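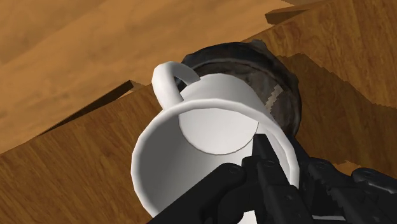 What did the tile panels on the Wisholm lower platform do to the announcements? They made them worse – the new glazed ones throw the speech straight back across the tracks, and by the far bench I was losing the ends of the station names.

January, 6.40 in the evening

Back from Wisholm with sore ears. I walked the platform end to end with the meter, then did it again after the rush because a train sat there with its doors open for half of my first run. Loudest reading was 80 at the foot of the stairs, with a train coming in. I'd expected the middle to be worst and it wasn't even close.

The frequencies that bother me most are between 1000 and 2000, where all the consonants are. "Jellbridge" comes out as "ellbri" if you stand by the map. Lovely tiles though, I must say! That deep green suits the place, and the old cream ones at Jellbridge look a bit sad next to them now.

Sample 809 (the one with the tiny holes, from Plastorero) is the one I want to try above the benches. It comes in the same green, near enough. My worry is grime – brake dust gets into everything down there and I don't fancy being the one who explains how to wash a thousand little holes. Ask them for a cleaning sheet before we go any further.

Kun have sent the revised ceiling drawing and the speakers have moved again. They're over the track side now, pointing at the wall, so my sums from before the holidays are no good. Redo those first. I'd still like them lower and more of them, turned down, but that means more conduit and I know what the answer will be.

Other bits: the benches are bolted too near the edge strip, see the mark-up on the big plan. Handrail on the east stairs rattles. Spare batteries for the meter, we're out.

Next visit to be after the last train if we can get the keys.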